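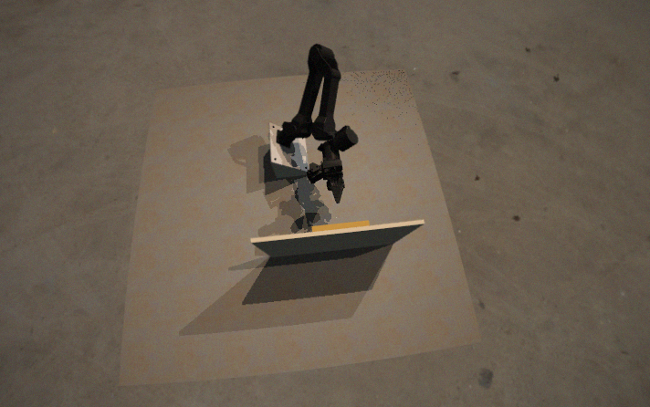

3.2 Evaluation of the Drevico kit

The Drevico kit is sold by Humeo as a simulated workcell with a matching hardware package. We tested only the simulated part, using release 4 as shipped in August. Figure 2 shows the arm with the gripper above the yellow-orange block and the fingers close together. The task is to pick up the block and move it to a target pose drawn at random.

We ran 1000 episodes with the stock controller and default contact settings. Of these, 913 ended with the block inside the tolerance given in the Humeo manual. Most of the remaining episodes failed at the grasp, when one finger touched the block before the other and turned it. Lowering the approach speed reduced this error but made each episode roughly twice as long. The Stirum planner, offered as a paid add-on, was not tested.

Figure 2. Drevico workcell, simulated. Rendering: Shuk-fan Kwan.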